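April, 4.40 pm - Nunstead barn, recording notes

Really good afternoon on the north wall. I'd put the blocked opening down as a window, and Rawan Zoubi got me to look again once the ivy was off. The jambs go right down to the plinth! It was a doorway, and the sill I had drawn is later infill in a softer, yellower stone. Context 534 is therefore the blocking and needs its own line on the elevation - at the moment it's lumped in with the wall.

This changes the order of things. If there was a door here, the threshing floor ran straight across, and the lean-to on that side must be an addition. I had it the other way round in the draft. Very happy to be wrong.

Carpenters' marks: the tie beams run in sequence from the east up to 7, then start again with a rounder hand and a different chisel. Two builds, I'm nearly sure of it. Bienvenido Calimlim thinks the second set could be reused timber from the old Polat mill, and he'll look at the empty mortices before we argue any further. (He has form with mortices, so I'll wait.) 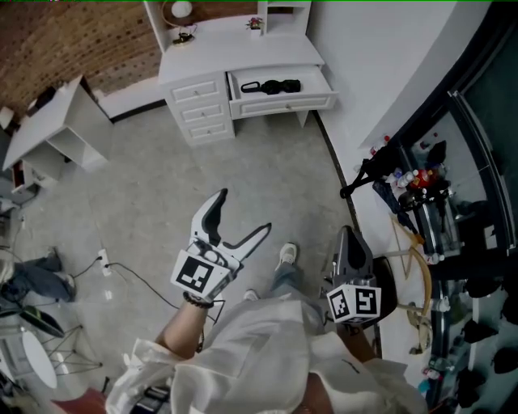

## Drawing and archive

- North elevation redrawn at 1:50, blocking now hatched. Rawan to check the plinth levels.
- Photo register stands at 1,244 and the captions are done as far as the cart shed.
- Estate map copy came back from Fandex, much sharper than ours. The barn is on it WITHOUT the lean-to, lovely!
- Mortar samples 1 and 2 bagged and labelled, both from the blocking. Still want one from the original jamb.
- Hestia cottage: the range recess is the same yellow stone as the infill. Same mason? Same quarry, anyway. Worth half a day with the hand lens.

To do first thing: ladder to the west truss before the light goes flat, and ask about the floor of the lean-to. There's a cobbled edge showing under the straw and I want to know which way it drains.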